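Garage Robotics, Handout 4: The Arm That Lives in the Computer First

Ninatville Shared Workshop, Tuesday evening group

Bring a laptop and your build log. If your build log is still a receipt with writing on the back, bring the receipt.

Last week we bolted down bases and argued about cable ties. This week the metal stays on the shelf and we work in simulation. Both views come from the practice room, one over the fingers and one from higher up.
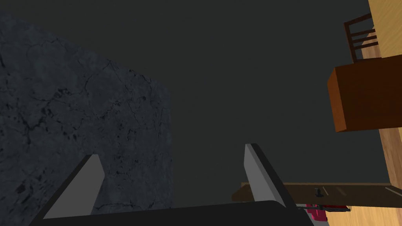
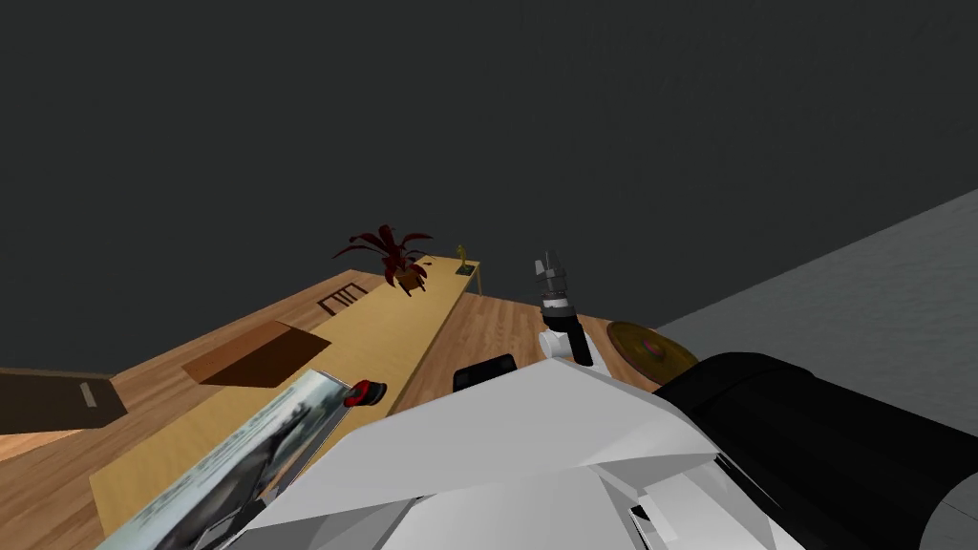
Why simulate at all

A simulated arm can put its elbow through a wall and you pay for it in embarrassment only. The real one costs you a gearbox. The Kauppinen gearbox we use has a ratio of 50 to 1, so it moves slowly and with great conviction. Anything between it and where it wants to go should be considered already broken.

Frames, again

Most of the trouble in the logs comes down to frames. You have the world frame, the base frame, the wrist frame and the camera frame, and a point means nothing until you say which one it's in. Write the frame in the variable name. Yes, it makes the name ugly. "target" is a pretty name, and it cost one group most of an evening in January.

A camera mounted at an angle gives you a room at an angle. Gravity has not moved. Take the camera transform, apply it, and check one point by hand before you trust the rest. Check a point away from the origin, please – everything looks correct at the origin.

Gripper limits

The Zimex fingers on our bench open to 63 mm. The model file will let you type any number you like, and it will look wonderful. Set the limit in the file to match the hardware, then leave 8 mm of it alone as margin. If you plan to pick up something wider, plan to pick it up by a different side.

Logging

Run your motion through Fuleo with logging switched on. A short run last term gave us 1,319 lines, of which the useful one said "joint limit reached". Learn to search for the word "limit" before you read from the top.

For next time

1. Home the simulated arm, move to a pose above a tabletop, open, close, return home. No collisions, including the ones you think don't count.

2. Write down the same target point in the base frame and in the camera frame. Show the arithmetic.

3. Change one joint limit on purpose and note what the planner does about it. Change it back. Note that you changed it back.

Hardware returns next session, along with the safety glasses. The emergency stop gets tested before anything else does, by pressing it – looking at it fondly is not a test.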